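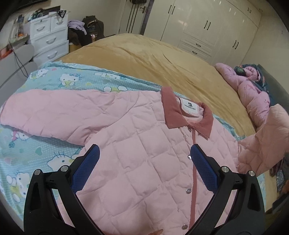 Language Documentation and Description
Unit 2: From Field Lexicon to Community Dictionary
Course handout

Instructor: Daiane Arruda
Laboratory sessions: Wagner Conceição
Revised 17/08/2018

Scope of the unit

This unit deals with the preparation of a dictionary for a language whose speakers have had little or no previous printed material in it. Students are expected to have completed the unit on transcription and to be able to read interlinear text. The working example throughout is Eteck, spoken in the upland villages of Grarnevia, for which the department holds a field lexicon collected by Paora Bolger and extended by later student groups.

The field lexicon and the dictionary are treated as separate objects. The lexicon is the linguist's working file. It contains duplicate entries, uncertain transcriptions, notes to self, and forms heard once from a single speaker. The dictionary is a publication drawn from that file, and every entry in it has been reviewed by at least one speaker other than the one who supplied it.

At present the Eteck lexicon holds 4,000 records. Students should not read this figure as the number of words in the language, or even as the number of words in the file. Many records are inflected forms that were entered before the verb paradigm was understood, and these will be merged under their headwords during the laboratory sessions.

1. Deciding on the readership

A dictionary can serve school pupils, adult speakers, heritage learners living elsewhere, or comparative linguists. It seldom serves all of them equally well. The decision affects the order of the entries, the language of the definitions, the amount of grammatical information, and the size of the type.

In the Eteck case, discussions held in the villages during the first field season led to a request for a book that grandparents and grandchildren could use together. Most of the older speakers read the regional language with ease but have never read Eteck. The younger ones understand Eteck and answer in the regional language. For this readership the team adopted the following:

Entries are alphabetized by the whole word as spoken, including prefixes where the word is not used without them.
Definitions are given first in Eteck, where a short one is available, and then in the regional language.
Grammatical labels are limited to noun, verb, describing word, and small word.
Each verb entry gives the present and the past form in full.
Phonetic transcription is kept in the lexicon and left out of the printed book.

The third decision was the subject of some disagreement. Rosimeire Magalhães argued for a finer set of labels, on the grounds that the "small word" class brings together postpositions, particles, and several conjunctions that behave quite differently. Her proposal has been retained in the lexicon as a second part-of-speech field. Students must complete both fields.

2. Choosing the headword

The headword, or citation form, is the form under which a word is listed. For nouns the choice is usually straightforward. Eteck nouns are cited in the unpossessed singular, except for kinship terms and some body-part terms, which cannot occur without a possessor. These are cited with the third person singular possessor and cross-referenced from the first person form, as speakers tend to offer the first person form when asked.

Verbs require more care. Three practices are found in the existing records:

(a) Citation by bare root. This is compact and groups related forms well, but the root alone is not a pronounceable word for most verbs, and speakers have rejected lists prepared in this way.

(b) Citation by infinitive. Eteck has a verbal noun that has sometimes been called an infinitive. It is rare in conversation, and younger speakers are not always sure how to form it.

(c) Citation by third person singular present. Speakers give this form readily and recognize it in print.

Practice (c) is to be followed in all new work. Records that follow (a) or (b) are to be converted, with the older form kept in the field marked "previous citation." Nothing is to be deleted from a record without a dated note.

3. Separating senses

A common error in student work is to divide senses according to the translation. If one Eteck verb is rendered in English as "cut," "carve," and "slice," it does not follow that the verb has three senses. The question is whether speakers of Eteck treat the uses as different, and whether the uses differ in their grammar. Differences in the number of participants, in the case marking of the object, or in the availability of a passive all count as evidence. A difference in English wording does not.

The reverse error also occurs. Where two meanings are clearly unrelated for speakers, as with the noun that means both "ridge of a hill" and "hem," students have sometimes forced them together because a historical link seemed likely. In this instance opinions in the villages are divided. Two speakers consider it one word, and a third was firm that the resemblance is accidental. The record is left as a single headword with two senses until more speakers have been consulted. 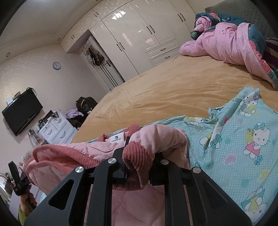 The order of senses within an entry follows frequency in the text collection where the collection gives enough evidence. Otherwise the more concrete sense precedes the more abstract. Figurative uses that occur only in set phrases are not numbered as senses. They are listed at the end of the entry under "Sayings and phrases."

4. Example sentences

Each sense should be accompanied by at least one example. Examples come from three sources, which are to be marked in the record:

T: taken from a recorded text, with the text number and line
O: offered by a speaker on hearing the headword
C: constructed by the compiler and accepted by a speaker

Type T is preferred for the lexicon. For the printed book the preference is less clear, because sentences lifted from narrative often depend on what came before and contain pronouns with no evident referent. Light editing is permitted. A pronoun may be replaced with a noun, and a false start may be removed. The edited version is then read back to a speaker, and the source code is changed to T/E.

Examples must not identify a living person in connection with illness, debt, a dispute, or a marriage. Type O examples need particular attention in this respect. Personal names in examples are replaced with names from the approved list, even where the speaker has given permission for the recording as a whole.

5. Loanwords

Eteck has borrowed extensively from the regional language, and the extent of borrowing is a sensitive matter. Some reviewers asked that all loans be removed. Others pointed out that a dictionary without the everyday words for "school," "window," and "salt" would look strange to any reader under the age of sixty.

The policy is as follows. A loanword is included if it is used by speakers of more than one generation and if it takes Eteck inflection. Where an older Eteck word is known, the two entries refer to each other, and neither is marked as better. The origin of loans is recorded in the lexicon and does not appear in the printed entry. Recent coinages promoted by the school in Skurnard are included only where they have been heard outside the classroom.

6. Review by speakers

Review takes place in sessions of no more than 20 minutes, with a pause before any further session on the same day. Entries are read aloud, headword first, then the example, then the definition. The reviewer is asked whether the word is known, whether the example sounds natural, and whether people in other villages say it differently. Reviewers are not asked whether an entry is "correct." Earlier groups found that this question tended to produce agreement.

Disagreement between reviewers is recorded and is not resolved by the student. Where two villages use different forms, both are entered with a village code. The spelling of the headword follows the form used in the larger number of villages, as confirmed by Wellington Frota, who coordinates the review sessions and keeps the list of codes.

Payment for review is handled by the department. Students should not make separate arrangements.

7. Laboratory assignment

Each student will receive a set of 500 records drawn from the unreviewed part of the lexicon. The work is to be carried out in the Leite database, using the account issued at the first laboratory session. For each record:

Check the headword against Section 2 and convert it where necessary.
Complete both part-of-speech fields.
Merge inflected forms under the correct headword, leaving a note in each merged record.
Assign a source code to every example.
Mark the record "ready," "query," or "hold."

"Query" is used when the student has a specific question for a speaker, and the question must be written out in full in the comment field. "Hold" is used for records that appear to contain restricted material, including the names of the dead and words from the winter songs. Records marked "hold" are closed to other students automatically and should not be discussed in the shared comment thread.

A written report accompanies the records. It should describe three problematic entries in detail, state what evidence was consulted, and explain the decision reached. Reports that list problems without discussing evidence will be returned for revision. The report and the records are due in December, on the last teaching day before the break. Extensions must be requested in writing from the instructor.

8. Preparation for the next class

Students should bring one printed bilingual dictionary of any language other than English. The class will compare the front matter of these dictionaries, in particular the user guide and the list of abbreviations. Please note beforehand how your dictionary cites its verbs, whether it marks loans, and whether the compilers name the speakers with whom they worked.

Questions concerning database access should be addressed to Wagner Conceição. Questions concerning the assignment should be raised in class or during the instructor's office hours.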